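Hard water and household surfaces
Speaker notes, Mivimstead session, 11 Oct 2019
Valquíria Vasconcelos

Slide 1. Title
Thank Hoi-yan Poon for the invitation. Say up front that the talk covers scale and film, and leaves corrosion to Odair Bastos in the next slot.

Slide 2. What hardness is
Dissolved calcium and magnesium, picked up as water moves through limestone or chalk. Usually reported as calcium carbonate equivalent. Point out that the unit is a convention and does not mean the water contains carbonate in that form.
Temporary hardness: bicarbonates, removed by boiling. Permanent hardness: mostly sulfates and chlorides, stays in solution.

Slide 3. How scale forms
Heating drives off carbon dioxide. Bicarbonate converts to carbonate, calcium carbonate comes out of solution. Rough surfaces give crystals a place to start. Pause on the equation. Last time people were still copying it when I moved on.

Slide 4. Evaporation deposits
Different route, same minerals. A drop dries from the rim inward and leaves a ring. Glass and clear plastic show it sooner than glazed ceramic. Mention that silica deposits look similar but do not dissolve in vinegar.

Slide 5. Kitchenware
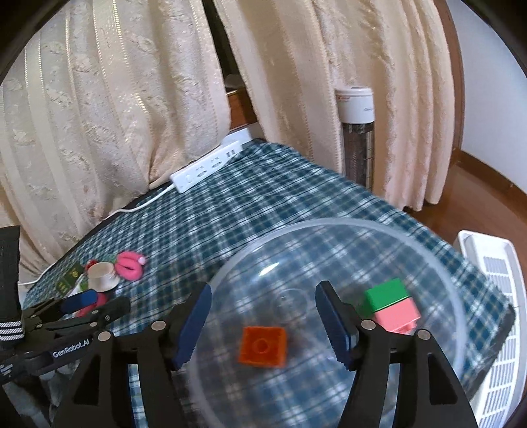 Soap is the other half of the problem. Calcium reacts with the fatty acids and forms an insoluble curd, seen as gray film. Synthetic detergents tolerate hardness better, and dishwasher products add builders to bind the calcium.
Go slowly on plastic: abrasive pads scratch it, and scratches hold film.

Slide 6. Treatment
Ion exchange swaps calcium for sodium. Citric acid removes existing carbonate scale. Never mix acid cleaners with bleach. Repeat this.

Slide 7. Questions
Muammer Tekin has the microphone. If asked about magnetic conditioners, refer to the handout, page 3.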